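8 August 2026 – Somkiat Chareonsuk

Up at 6. Bad night, knee again. Rang Deepak re the Killow walk, no answer. Washing up to do, then boots.
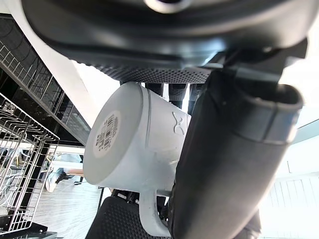 Are we still going in September? Depends on the knee, and on Deepak getting teh time off.

Booked the hut anyway – 17 pounds each, not bad. Map still missing. 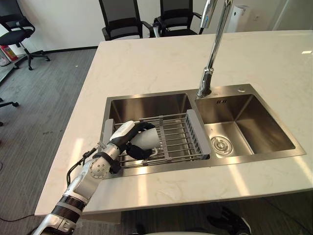
Tried the short loop after lunch. Slow. Stopped twice by the gate, sheep everywhere.

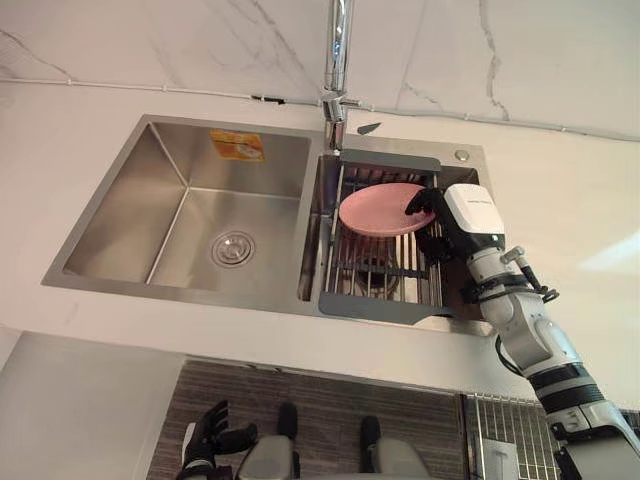

Knee fine going up, horrid coming down. Ice, early bed.

Last updated 8.40pm
Back to top | © S. Chareonsuk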